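Questions people ask us about the Levar collection

What are you collecting, exactly?
Short runs of a robot arm doing simple kitchen tasks on a tabletop, each one guided by a person from start to finish. The learning system at Drutach studies these runs and tries to work out how to do the same thing by itself. We're hoping for 3,000 of them, and we have 893 so far, so there's plenty left to do!

Why play kitchen things and not real ones?
Mostly kindness to our floors, if we're truthful – toy food can be dropped all afternoon and nothing spoils.

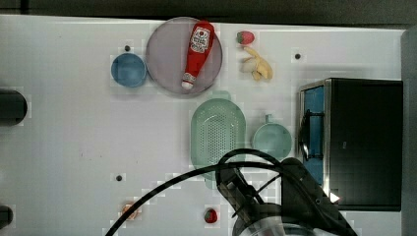
Do I need any experience?
None at all. You'll have a gentle practice session first, and most people feel at home with the controls after 6 tries or so (a few take longer, and that's perfectly fine).

What if I make a mistake?
Please finish the run anyway and mark it as a miss. We keep those too, in their own folder, and they're more useful than you might think.

When can I come by?
The Wurkel room opens at 9 on Tuesday mornings. Just ring the bell and we'll come down and get you.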